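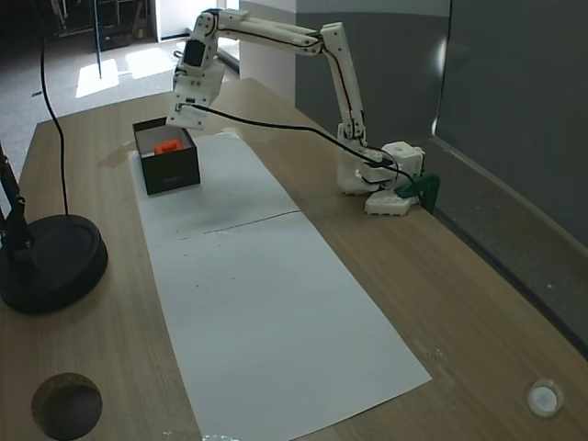 Jondberg extends its tidying range to the last brick on the table

Skerkberg, September — Households that own 300 toy bricks and can find 299 of them are the intended audience for the Jondberg tabletop box, which goes on sale this month. It is black, open at the top and has no lid, Jondberg having noticed that lids end up under the sofa.

The company tested it in 40 homes over six weeks. Almost all still had the box at the end, and several had put bricks in it.

"We looked at drawers, nets and a thing on wheels," said Rui Cardoso, head of product. "Then we looked at a box." A roll of white paper is sold alongside, to lay down the table so that a stray block shows up before somebody's elbow finds it.
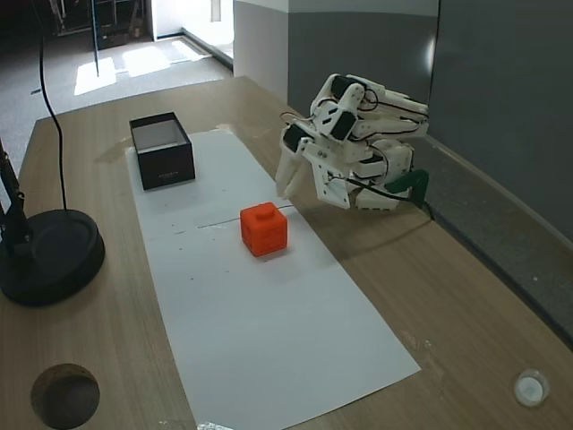
Yến Đặng, asked for her view, replied that one orange brick had lived in her fruit bowl since spring and she saw no reason to move it now — though she would take two boxes, for pens.

Stockists include Rocha and Cedov. Press enquiries to Tiago Godinho, mornings only.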